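Journal > Family > April

My brother is posted at Komness

My brother finished his border guard training in April, and now he is at the post in Komness. It is a small place above the river, with 531 inhabitants and one bakery. He telephones our mother at nine in the evening, if the line is good.

Last month there was shooting on the other bank. Two men from his patrol were hurt, neither badly. We learned it from the radio, before he could call - my mother sat in the kitchen with her coat on until he did.
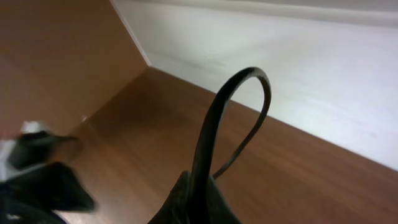 He does not like to speak of it. He prefers to complain about the soup and about his sergeant, Pettigrew, who sings. I listen and I ask about the soup.

My neighbor Delphine Tran had a son in the same service. She told me to write him real letters, on paper, even short ones. So I write. It is nearly 900 kilometers from here and a letter needs a week. Yesterday I wrote two pages about our plum tree.

Print this page | E-mail this page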